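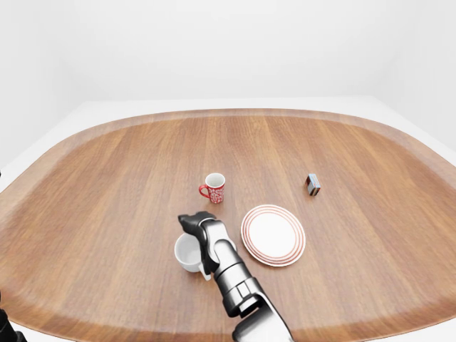 *Figure 4. Oval table with raised rim.*

## 4.2 Setting up a tasting station

This section applies to stallholders at the Karkodport Street Food Festival using the Terkum power and water kit. Read section 4.1 (site access) first.

1. Locate your bay number on the Jonley site plan. Bays 40 to 92 are on the harbour side and share one water main.
2. Erect the marquee and fit a weight to each leg. Pegs are not permitted on bitumen.
3. Place the serving table parallel to the front of the bay. Leave a clear walkway behind it for staff.
4. Run the supply lead from the distribution box to the rear of the bay. Cover any section that crosses a footpath with cable matting.
5. Connect the grey hose to the tap marked POTABLE. Open the valve a quarter turn and check both couplings for leaks.
6. Switch on the warming cabinet with the doors closed. Do not load food until the ready lamp is steady.
7. Set out sample cups, tongs and the allergen card. The card must be readable from the customer side.

**Caution:** Do not connect a deep fryer to the Terkum kit. Fryers require a separate circuit -- order form 488 from the site office.

**Note:** LPG cylinders must be upright, restrained and outside the marquee wall. Spare cylinders are stored in the Simanjuntak compound, not in the bay.

**Note:** Form 1345 (temporary food premises) replaces the form issued in May. Earlier copies will not be accepted at inspection.

If the ready lamp flashes, switch the cabinet off at the wall, wait for the fan to stop, then repeat step 6. If it flashes again, tag the unit and return it to the site office.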